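Speaker notes: Can it put things away yet?
Plenaren meetup, February, evening slot

Slide 1. Title. Say hello, give the name of the talk, skip the bio. Thank Riaan Chauke for the slot. I have 30 minutes and want to leave time for questions.

Slide 2. The question. People at Patex ask me the same thing every year. Can a machine tidy a bench at the end of a shift, or clear a kitchen table at home? My answer tonight is "some of it, slowly." Say that early so people who need to catch the train have heard it.

Slide 3. What a chore is made of. Putting one thing in a box sounds like one job. Go through it at walking pace: find the thing, grip it, get the lid open or the drawer out, keep it open, carry the thing over, let go, close up. Ask the room which step they think goes wrong most. Most people say the grip. In our trials at Stukdale it was the opening.

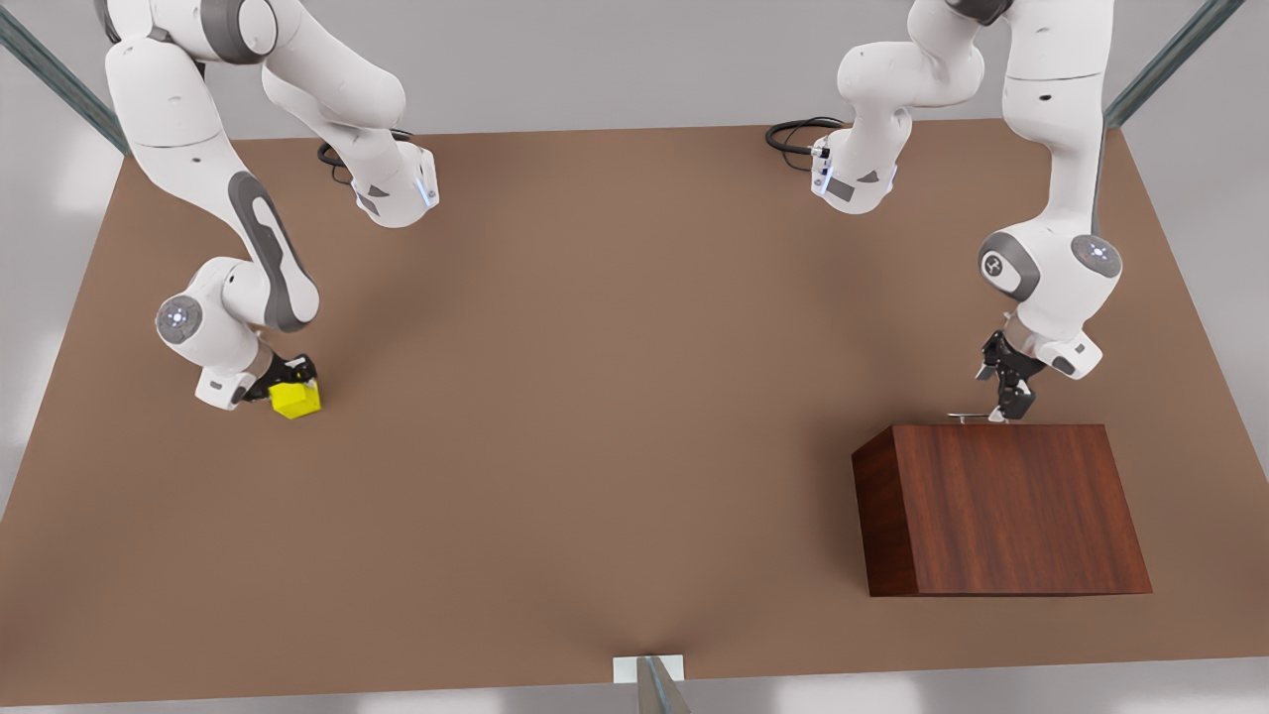
Nipon Mahawong

Slide 4. Simulation, two arms. The right arm has the yellow cube. The left arm is at the wooden box, with its fingertips by the thin gray piece along the top rear edge. Let people look before talking. Point out how much bare table lies between the cube and the box. A kitchen table never looks like that. Mention the cables only if someone asks.

Slide 5. Why two arms. A person opens a box with one hand and drops the part in with the other without thinking about it. With one arm you have to put the part down, open the box, and pick the part up again, and each pickup is another chance to fail. Two arms cost more and can run into each other. Timing matters too. The arm with the part has to wait until the other one is done.

Slide 6. Our numbers. We did 100 runs of a put-away task on the real bench, small parts into a bin with a hinged lid. 7 ended with the part on the floor. 2 ended with a stopped arm and somebody walking over to reset it. Repeat that these were our parts, our bin, our lights. Change the bin and I would not promise the same.

Slide 7. Home versus shop. The shop is easier. Same parts, same bins, and you can paint a line on the floor. Buthelezi runs a packing bench this way and still has a person there for odd items. At home the boxes are all different and somebody has left a sock on top.

Slide 8. What I would buy today. For sorting one kind of part into one kind of bin, yes, go and get a quote. For the kitchen, wait.

Questions. If asked about price, give the range from the handout. If asked about safety around kids, say we have not tested it.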